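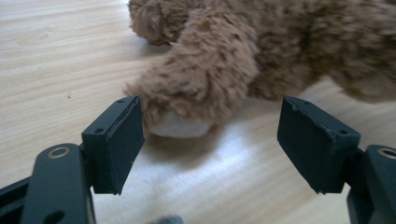
Wendanbridge Robotics Club
Exercise 51: Dressing a Plush Bear

Students work singly, with one gripper in each hand.

Step 1. Lay the bear on the table and route both cables toward you.

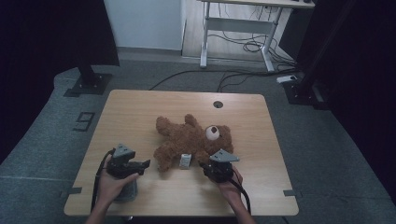

Step 2. Set recording to 1080 and enter your student code before lifting either gripper.

Step 3. Hold the bear steady with one gripper and guide the garment with the other.
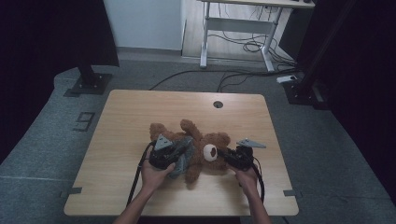
Pull slowly. Release and regrip if the fabric bunches.

Step 4. Close the jaws on a fold of the garment only.
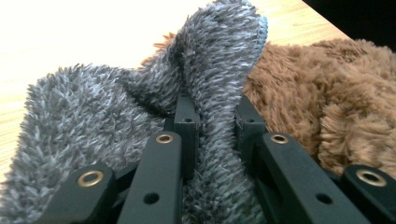

Step 5. Save the attempt to the Getidby folder.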